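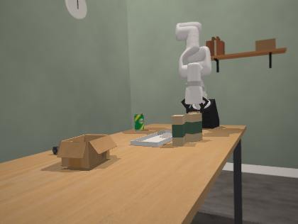

By Jozefína Michalík
Features | Courts and Public Safety

The pharmacy on Stuvham's main street had been filling the same prescriptions for the same people for years before anyone compared the signatures.

When a relief pharmacist finally did, on a slow afternoon in October, she put two slips side by side on the counter and saw that the doctor's name ended in a loop on one and a flat line on the other. She called the clinic in Tandeck to check. The clinic had no record of either patient.

That phone call led to one of the longer forgery cases the county court has handled. It ended this spring with a guilty plea from a former office manager, a sentence of six years, and a good deal of unhappiness in a town that thought it knew her.

The manager had worked at the Tandeck clinic for most of her adult life. She ordered supplies, booked appointments and locked up at night. According to the statement of facts she signed with her plea, she began taking blank prescription pads home after her hours were cut. She filled them out at her kitchen counter, using the names of former patients who had moved away or died. Two other people picked up the pills and sold them. Both pleaded guilty earlier and agreed to testify, though in the end they did not have to.

The prosecution's file listed 15 false names. One belonged to a retired bus driver who had been dead for more than a year when the first prescription was written for him. His daughter learned of it from a detective who came to her door to ask whether her father had ever been treated for back pain.

"He never took so much as an aspirin," she told the court at sentencing. She had written out a full page, but read only the first half and then sat down.

Paper prescriptions are less common than they were, and most controlled drugs are now ordered electronically. The Tandeck clinic kept paper pads as a backup for days when its system was down. Its rules said the pads were to be kept in a locked drawer and logged whenever one was opened. The log existed. The last entry in it was in the manager's handwriting, and so were nearly all the entries before it.

The defense did not dispute any of this. The manager's lawyer argued instead that she had made little money from the scheme, had no record, and had cared for a sick husband through the whole period. He asked for probation with treatment. He also pointed out that the clinic's owners had been told twice, in writing, that one employee should not be in charge of both the pads and the log.

The judge said she accepted that the clinic had been careless. She said that did not change who had written the names. She noted that the pills had gone to buyers the manager never met, and that the court had no way of knowing what had become of most of them. The sentence was below what the prosecution wanted and well above what the defense had asked for. Several people in the public seats were crying, among them former coworkers who had come to support her.

The Halvorsen family, who own the Tandeck clinic, were not charged. They paid a civil penalty and signed an agreement with the state that places the clinic under outside review for two years. A letter to patients apologized for "gaps in our recordkeeping" and gave a phone number for anyone who thought their name might have been used. Roughly half the people on the prosecution's list could not be reached at the addresses on file.

For those who could be, the cleanup has been slow. One woman, now living in another state, was turned down for a refill after surgery when a monitoring database showed her receiving strong painkillers from a doctor she had not seen in years. Her surgeon's office sorted it out after several calls. She has since asked for the entries to be removed, and was told they can be marked as disputed but will stay in the record until the state finishes its own review.

The relief pharmacist still works in Stuvham on and off, and also covers shifts up the road in Sternar. She was not called to court and did not attend the sentencing. She said she had compared the slips only because the printer was jammed and she was waiting for it to clear.

The manager has until the end of the month to report to prison. Her lawyer said she does not plan to appeal. The clinic has hired a replacement, and the pads are now kept in a safe at the Halvorsens' accounting office across the street.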